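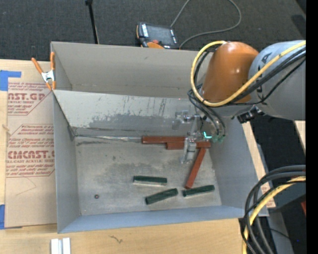

Bradcombe Borough Council - Waste and Street Services

December 21, 2025

Bradcombe to extend food waste collections to all remaining households

Weekly food waste collections will be offered to every household in Bradcombe from next August, following a decision by the council's cabinet to extend the service to flats, shared houses and homes above shops.

Most houses in the borough already have their food waste collected each week. The change will bring in nearly 30 streets in the town centre, together with the Indale and Delel estates, where residents have until now had to put food scraps in with their general rubbish.

Each household joining the service will receive a small kitchen caddy, an outdoor container where there is room for one, and a first supply of liners. Blocks of flats will have shared food waste bins, which will be emptied once a week and washed every 2 months. The council will write to managing agents in the spring to agree where these bins should stand.

A trial at 15 blocks on the Indale estate showed that 55 per cent of households used the service regularly. Residents who took part asked for clearer signs, bins with lighter lids and a simple way to order more liners. All three requests have been included in the new arrangements.

Food waste collected in the borough is taken for treatment and turned into energy and fertiliser. Cooked and uncooked food, tea bags, bones and plate scrapings can all be included. Packaging, liquids and garden waste should be kept out.

Collection days for general rubbish and recycling will stay the same for most homes. Where a change is needed - mainly in narrow streets that need a smaller vehicle - residents will be told by letter before the new service begins.

Drop-in sessions will be held at Bradcombe Library and the Delel Community Hall before the launch. Dates will be published on the council's website.

Ends

Notes to editors

Garden waste collections are not affected by this decision. Media enquiries should be sent to the council's press office.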